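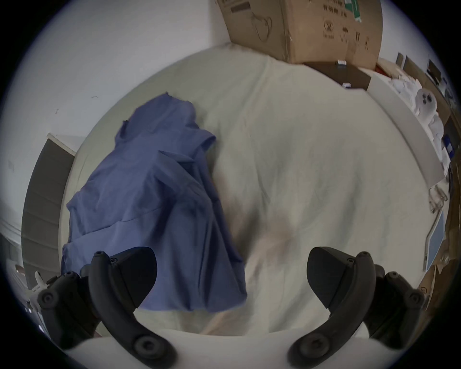 tarn_offset
Posted 9:40 am

We're collecting garment handling demonstrations for a policy that has to pick up and flatten a single item on a bed-sized surface. Collection is with hand-held grippers, wrist fisheye plus a head view. The batch I'm reviewing is one blue garment on a plain sheet, started bunched up, with the cardboard box and the plush toy left at the back of the work area. We have 212 episodes logged under this layout and 202 that pass the sync check. My question is whether to keep recording with the background fixed until the policy trains cleanly, or start changing it now. Training is on the Kanmont cluster and I get 3 runs before the allocation closes in May.

platen
Posted 10:05 am

Change it now. With one background, the encoder can localise off the box edge and ignore the cloth for half the approach. We had this on the Prostari towel set. Validation loss was fine, and then someone moved a shelf and the grasp point shifted toward where the shelf used to be.

kerf_and_co
Posted 10:22 am

Disagree with platen, at least on the order. If you vary everything in the first batch and the policy fails, you can't tell whether it's the action labels, the latency offset or the scene. Get one layout to overfit properly. Then vary.

Also, which 10 failed sync? If they're all from the same session I'd want to look at that session's other episodes too.

tarn_offset
Posted 10:48 am

All 10 are the same session, timestamps drifting on the left gripper. I've set the rest of that session aside for now.

Head view from the same layout, for anyone judging the background:

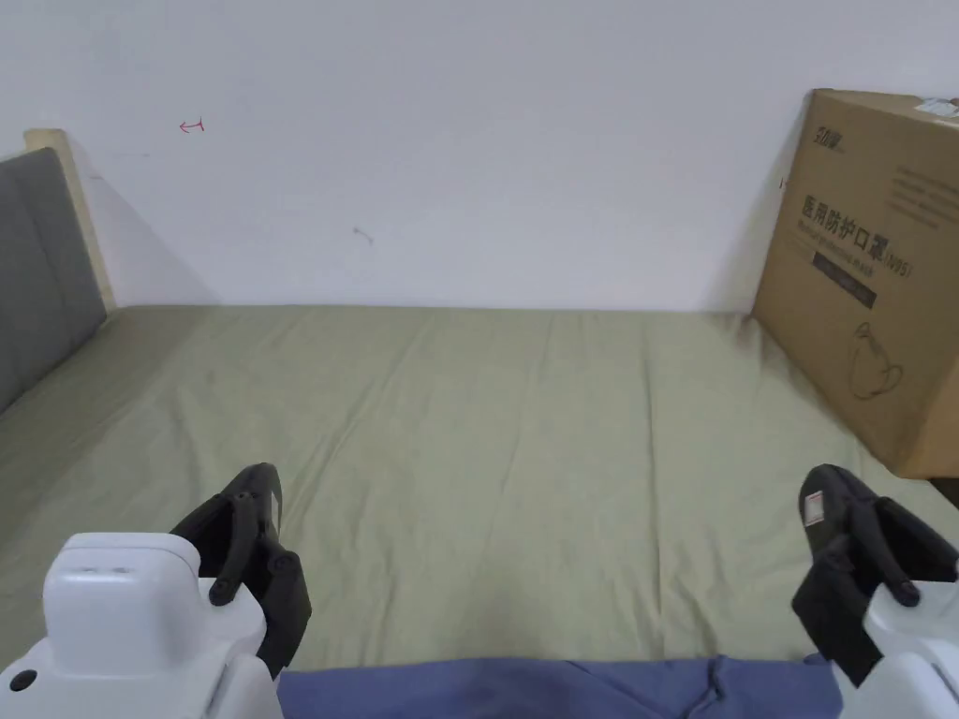
Head view, both grippers at the lower corners, blue fabric along the bottom edge.

platen
Posted 11:10 am

That makes my point for me. The box has large bold printing and a line drawing on it, against a bare white wall. It's the highest-contrast thing up there by a wide margin, and the fabric is a strip at the bottom. If the head camera goes in as an input at equal weight I'd expect it to be a box detector.

kerf_and_co
Posted 11:31 am

Then mask it or random-crop the head view. You don't need to re-record to test that. Run one with wrist only, run two with wrist plus head, same seed, same split. If head makes held-out layouts worse, you have your answer for the cost of two runs.

tarn_offset
Posted 11:52 am

There are no held-out layouts yet. That's the gap.

kerf_and_co
Posted 12:03 pm

Fair. Record a small set with the box gone and a different sheet, evaluation only, and don't let it leak into training. Keep the garment the same.

moss_index
Posted 1:15 pm

A separate issue from the background. Smooth green sheet, muted blue cloth, soft light. Colour separation is decent but the folds are low contrast, and in the wrist view the bunched part is where you need to see layers. Check what your exposure is doing as the fingers close in. On our rig the auto exposure hunted every time the black fingers crossed the middle of the image. We locked it and the jitter in predicted grasp depth dropped.

I'd also log the starting configuration per episode. Quintela's template has a free-text field for it, which is useless for filtering. We use a short code: bunched, half-folded, inverted, sleeve under.

platen
Posted 1:34 pm

Seconding the code. "Bunched" needs splitting though. Collar up and collar buried are different problems – the operator picks a different first grasp and the policy averages the two.

tarn_offset
Posted 2:20 pm

Exposure was on auto. I'll lock it from the next session and keep the old episodes under a separate tag.

Plan for now: no new training episodes with the box in place, an evaluation set recorded without it, then kerf's wrist-only versus wrist-plus-head comparison. That leaves one run. Start codes I'll backfill from the first frame of each episode, using the Elico labelling tool unless someone has a reason not to.

moss_index
Posted 2:41 pm

Elico is fine for that. Export as CSV, the JSON export drops empty fields.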